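4. Field use of the kit

4.1 Setup and task

The kit under review is the Harketti two-hand capture set, sold by Kollard as a boxed product with a one-year service plan. It contains a pair of hand-held grippers, the cables and a software license. We bought our set at list price and had no contact with the vendor beyond ordinary customer support. Zúñiga (one of the authors, no relation to the Zúñiga charging dock mentioned in Section 3) handled delivery and first setup.

The bench results in Section 3 covered rigid blocks on a flat table. For the second part of the review we wanted soft, light objects in a lived-in room – the kind of work most buyers in Iltinthorpe told us they had in mind. The task was picking up litter. Operators moved used packaging from a bed to a wastebasket, using either hand. Two operators, Jara and Mamani, shared the work and recorded 556 episodes.

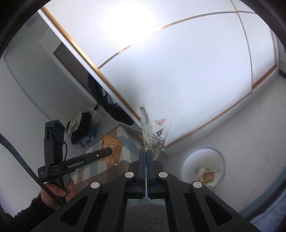

Figure 4. Picking up packaging with the kit.

Grip force is set entirely by the operator, and the manual gives little help with it. There is one page on calibration and a short table of suggested pads by object weight, which stops well above the weight of a candy wrapper. Both operators started out squeezing too hard and eased off over the first day. Thin film turned out to be the easier case once the fingers could close fully on it; a clear wrapper twisted into a narrow cone, like the one pinched between the fingers in Figure 4, offers a good edge to hold. Flat film lying on cloth was harder. The pads tended to take up a fold of the blanket along with the object, and 7 of the episodes were thrown out for that reason alone.

4.2 Cables and operator comfort

The cables were the most common complaint. Mamani preferred to route them over the back of the hand, Jara let them hang, and neither arrangement was clearly better for long sessions. Kollard sells a wrist clip separately. We did not test it, though Rozīte, who reviewed an early draft, thought it should be in the box.

Support answered two of our three questions within a day. The third, on replacement pads, was still open on Tuesday, July 2, 2019, when we closed the log.
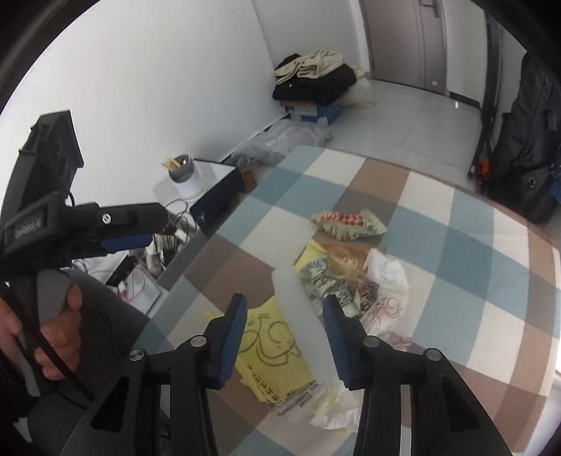

Can one person run the kit without help? One person can do all of the recording, but we would plan on a second for the first setup, when both units have to be paired and calibrated together.

Past that point the work went faster with a single operator in the room. File transfer is slow and ties up the computer, so we left it for the end of each day. Results by object type are given in Section 5.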